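14 March 2019, sim bench

Started late because the render machine was doing updates. Karthikeyan had left me a note on the keyboard: "sofa scene is in, please check the objects before you collect anything". So the morning went to checking and only the afternoon to collecting.

State of the set when I came in: 2378 episodes in Flumura, all scenes together. Of these, 581 are from the living room group, and almost all of those are table episodes. The sofa is the first soft-looking surface we have. It is not soft in the physics, of course, the cushion is a rigid body with a green fabric material on it. I write this down because Anas asked me at lunch if the objects sink, and I think other people will ask too. They do not sink. For the first version we accept it.

**Checking the objects**

I loaded the scene ten times with different seeds and looked at how everything settles in the first two seconds. Mostly good. Problems I saw:

- With two seeds the remote started a little inside the phone and jumped away when the physics began. I raised the spawn height a small amount and it stopped.
- The snack pieces in the bowls are one mesh together with the bowl. So they can never spill. Kimie says this is fine for now, but the instruction texts must not say "without spilling", because the model would learn that it is always true.
- The laptop hinge was free and the screen fell slowly backward. I put friction on it. Now it stays where it is placed.

Also the friction of the cushion was the same number as for the wooden table. I changed it to the value Lamduan used for the carpet test in Sitthichai. It is probably not correct either, but the flat objects slide less when the fingers touch them from the side.

**Collecting**

Nipon was on the controller from after lunch and I did the labels next to him. We agreed on 16 episodes as a trial before asking for a full batch. Each one is a single pick and a single place, with one sentence of instruction. Nipon says the sofa is more tiring than the table, since the reach is long and the wrist must stay high to clear the laptop screen.

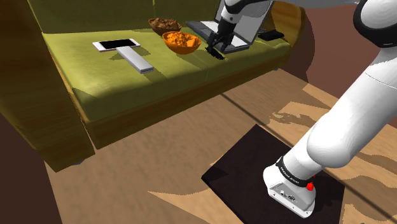
*Sofa scene, side view. Fingers over the front of the laptop keyboard, both bowls farther left on the seat.*

The difficult place is the region near the laptop. When the gripper goes down there, the keyboard is partly hidden from this view, and a thin dark object is hard to separate from its own shadow. I could not always decide from the side view alone if the fingers had closed on something or only above it. For the labels I therefore used the contact signal from the simulator and looked at the picture only second. Anas does not like this. His argument is that the model will get only pictures, so a label which cannot be seen in pictures teaches it to guess. I understand the argument. My answer is that a wrong label is worse. We did not finish this discussion.

Result of the trial: 11 good, three failed grasps, two stopped by me. One stop was the elbow coming too near the right armrest, the other was my mistake, I pressed reset instead of save. The failed grasps I kept, with the tag "miss". Please do not delete them, Karthikeyan wants them for the success detector.

**About the instruction sentences**

Nipon and I wrote them separately and compared after. He writes "put the phone in front of the orange bowl", I write "move the phone closer to the orange bowl". These are different tasks! His can be checked, mine is true for nearly any movement to the correct side. We use his style from now on. Words for left and right are always from the side view camera, never from the robot. I corrected four old sentences in the Jestberg group which had it the other way, and there are surely more.

The small black thing next to the right armrest has the name "device_b" in the scene file. We do not use it in instructions until somebody tells me what it should be called.

**To do**

- Second camera, more from the front, so that the keyboard region can be seen. Kimie will try a position tomorrow.
- Vary the light. The shadows are strong now and always fall in the same direction, and I am afraid the model will use them.
- Random wall color. The dark reddish one only is too little.
- Ask Plovby if their bowl models come with separate contents.
- Decide with Anas about the contact signal – before the full batch, not after.

The plan for the full batch is still 2000 sofa episodes until June. With the speed of today it is not possible with one operator. Lamduan can take the mornings from next week if the second controller is repaired.

Saved the trial under sofa_trial_a, seeds are in the text file in the same folder. The machine is left on.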